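# Plundton Lidded Pail, 14 Quart

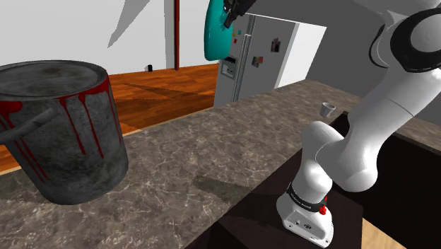

Metal pail with lid, gray, with dark red paint on the rim and side.

The Plundton is a steel utility pail with a close-fitting lid and a swing handle. Stadby sells it for paint, ash, chicken feed, garden lime and anything else that needs to be carried a short way and kept covered. It comes in one size.

**Item number:** 3052 (pail with lid)
**Replacement lid only:** 3898
**Capacity:** 14 quarts
**Handle:** steel, swings to either side
**Finish:** bare galvanized, no lacquer
**Pack size:** single, or case of 2

## Use with paint

Oil-based and latex paints can both be stored in the pail for the length of a job. For longer storage, put the paint back in its own can. The lid keeps out dust and slows skinning, but it has no gasket and is not airtight. Don't carry a full pail on its side in a vehicle.

Drips on the outside can be left to dry and scraped off with a plastic scraper. A wire brush will take the zinc off along with the paint, and the bare spot will rust. Clean the groove under the rim before the paint sets, or the lid will stick the next morning. If it does stick, tap around the edge with a rubber mallet.

## Use with ash

Let ash cool in the stove first. The pail can stand on brick, stone or concrete. Keep it off decks and vinyl flooring, and leave the lid on. Do not use the same pail for ash and for paint or solvent.

## Not for food

The Plundton is not rated for food or drinking water. For milk, brine or dough, see the Ravel stainless pail, which has a rolled rim and no seam at the base.

## Wear

Galvanized steel goes dull and blotchy with handling. Dark marks and scuffs on the body don't affect the pail. Check the handle ears once a season and stop using the pail if either one has pulled away from the wall.

Older pails sold under the Pešek name take the same lid. Measure across the outside of the rim before ordering – a dented rim may need to be pressed round again first.

## Ordering

Pails and lids ship together in one carton. Lids ordered alone go by regular mail in a flat box. Orders placed on a Sunday are packed the next working day. The case price applies to pails only, and lids are sold singly.

The next batch of replacement lids is due in September. Until then, part 3898 is on back order, and you won't be charged before it ships.

Questions about fit or trade accounts go to Magdolna Bozsik at the Stadby parts desk. Please include the item number and the rim measurement.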